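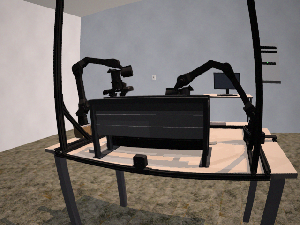
Lionel Besnard
Program Manager, Zustach

Progress to the end of July. Soil moisture logging at the Daltar site now covers 40 of the 60 plots. Readings from the remaining plots are still taken by hand. Four loggers on the Vi paddock returned faulty values and were recalibrated - the affected data has been excluded. Labour costs are nine per cent under budget. The Brirkulier catchment survey starts next quarter, subject to landholder access. No change to the funding schedule is sought.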